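Ticket: Cabinet step, practice runs
Site: Skillemley kitchen line
Raised by: Lucyna Malinowski
Status: Open, back with Kallarura

09:30 Lucyna
The arm stopped short of the cabinet again. Out of 50 practice runs in the simulator, 12 ended with "target reached" and the door still shut. The report calls that a pass. My team is being told these runs decide who stays on the bench in July, so I'd like to know who signed that off.

10:12 Joris Leemans, Kallarura
Thanks Lucyna. Please clear the saved start position and run it again. The pass mark only checks the arm's final position and ignores the door.
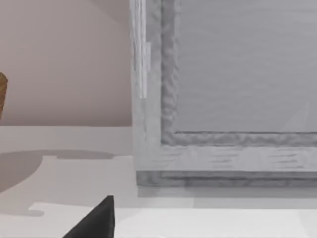

11:50 Lucyna
Cleared and run again, 30 times. Same fault, fewer of them. If the door isn't checked then your 93 per cent means very little to me. Shayne has opened real doors here for years and would be sent home for that. He now spends his mornings ticking boxes on a screen, and he hasn't been given any training for it.

14:05 Joris Leemans, Kallarura
Door check added to the next build. Training is a question for Gijs Koster.

14:20 Lucyna
Gijs copied in. Please leave this open.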